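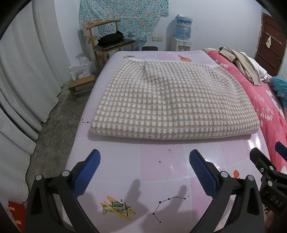
Tươi Huỳnh
Housekeeping Editor, Kullari

How to store winter blankets and knits for the summer

Moths and damp do most of their damage between the end of spring and the first cold night. If you pack your winter bedding properly in May, it comes out in December smelling of nothing and ready to use. The whole job takes one afternoon plus drying time.

What you need

A mild detergent made for wool
A drying rack or two clean towels
Cotton storage bags or old pillowcases
Cedar blocks
Fine sandpaper
Paper tags and a pen

Step 1: Sort by fiber

Read the care label on each item before anything goes near water. Make one pile for wool, cashmere and other animal fibers, and a second for cotton and acrylic. Moth larvae feed on the first pile. They will also chew through a cotton item if it has food or sweat on it, so everything gets washed.

If a label is missing, treat the item as wool.

Step 2: Wash

Cotton and acrylic blankets can go in the machine on a gentle cycle. Don't fill the drum more than halfway. A blanket needs room to move or the detergent stays in the folds.

Wash wool by hand in cool water. Press it under, let it soak for 17 minutes, then drain and rinse in water of the same temperature. Don't wring it. Roll it in a towel and press down along the roll with your forearms.

Skip fabric softener on anything you plan to store.

Step 3: Dry flat

Lay knits out on a rack or towel and pull them gently back into shape while they are damp. A heavy sweater on a hanger will grow at the shoulders and stay that way. Turn it over after a few hours.

Thick blankets often feel dry on the outside well before the middle is done. Leave them overnight. In Wernport, where I live, the air is wet enough in spring that I allow two nights - more if the windows have been shut.

Step 4: Check for holes and loose threads

Spread each piece out on a bed in daylight and run your palm over both sides. Pull snags through to the back with a crochet hook. Close small holes now with matching yarn, as they get bigger in storage. Pills can be taken off with a fabric comb, using short strokes in one direction.
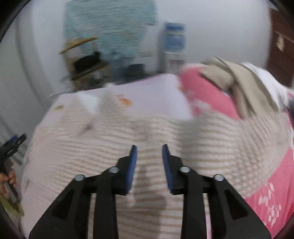
Step 5: Fold and bag

Fold blankets in thirds lengthwise, then in half until they fit the bag. Fold sweaters with the sleeves across the back. Put the heaviest items at the bottom and stack no more than 3 to a bag.

Avoid plastic bags for wool. Vacuum bags are fine for acrylic but leave hard creases in anything with loft.

Step 6: Add cedar and label

Sand each cedar block lightly to bring the scent back, and tuck one into each bag. Cedar helps keep moths away but won't kill larvae already in the cloth, so don't use it in place of washing.

Write the contents on a tag and tie it to the outside. Keep the bags on a closet shelf away from outside walls, and open them once in midsummer to air for an hour.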